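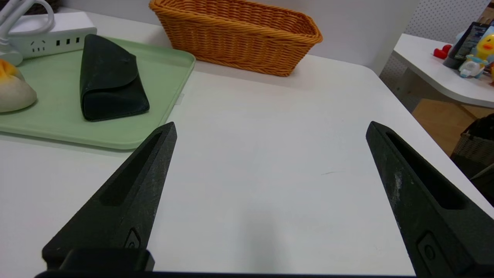
Graham Yeoman told me to skip the front entrance at the Peltwood mill open day and start at the dye house, where the line is shortest in the morning. I took the advice and was inside within a few minutes of parking.

The mill is on the river side of Munville, past the feed store. It makes wool blankets and a heavier cloth for coats, and it opens to visitors twice a year, in March and again just before Christmas. I went on 23 December 2025. Admission was free, but the parking lot cost 5 dollars, cash only, and a lot of people were turning back to look for an ATM.

The dye house is the oldest part. The floor slopes toward a drain down the middle, so wear shoes with some grip. A woman in rubber boots explained how the color is matched from one batch to the next. They keep a cut from every batch in drawers, going back to before the present owners, and the new wool is checked against the old piece by a north window. She said the browns give the most trouble. The vats were shut down for the holiday week, which was a letdown, but she passed around hanks of yarn and took questions for as long as people had them.

From there the route goes up two flights to the weaving floor. Three looms were running. It is very loud, and the ear plugs are in a box at the bottom of the stairs, where it is easy to walk right by them. I did, and had to go back. The guide on this floor used a whiteboard for most of what he had to say. The widest loom is called the Gasser, after the man who put it in, and it still makes the striped blanket the mill is known for. A narrower one, used for scarves, is called the Skater. I asked why and the guide didn't know.

The finishing room was more interesting than I expected. The cloth comes off the loom stiff and a little greasy, then gets washed, shrunk and brushed. They had the same cloth laid out before and after, and you could handle both. The finished one felt twice as thick.

The mill shop is at the end. Seconds are on the back shelves, and most of the flaws are hard to find even with the tag telling you where to look. I bought a gray throw with a missed thread near one corner. Coffee and soup were sold in the old wool store, which is not heated.

The whole visit took me two hours. There is no elevator, and strollers have to be left at the dye house door. The next open day is in March.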